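Old tower on the bench – which slots do I fill first?

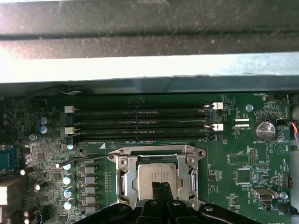
Four empty memory slots, white and black latches, DIMM_CPU1 printed below.

ximena_q wrote:
Hello all! I've been fixing up this old tower for my nephew (he mostly wants it for homework, or so he says) and I've got as far as the memory. I have 2 matching sticks and four slots. The latches go white, black, white, black, and the manual is long gone. Do I pair them by color? I also want to redo the thermal paste, as the top of the processor is bare now.

klynch replied:
What a nice project! Matching colors is what I'd try first, so both sticks in the white ones. I did the same with a Brophy tower my sister gave me, and it's been humming along in the den ever since.

Fidelina A replied:
I'd be a little careful there, Kieran. Color usually means a pair, but some older boards want the black ones filled first – I lost a whole evening to that in August. Try one stick by itself, see if it starts, then add the other.

klynch replied:
Fair enough, though I still say white first.

saeedj replied:
Either way, please get the dust off that metal panel before you put anything in. A soft paintbrush does fine. And go easy on the paste, a blob like a pea is plenty.

ximena_q wrote:
Thank you both – all three of you, I mean! Paintbrush tonight, then one stick in a white slot.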